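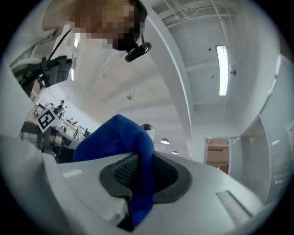

One longtime reader wrote in to ask whether we could please bring back the swap shelf at the Pelkonen branch, and we're so glad she did, as we had been hoping for a nudge! It reopens in May, by the side door, with 276 paperbacks to start it off and a good many jigsaw puzzles besides. Bring one, take one, or just take one – we really don't mind. Puzzles should have all their pieces, please, and hardbacks still go to the Sovura Street drop box, open until 7 in the evening.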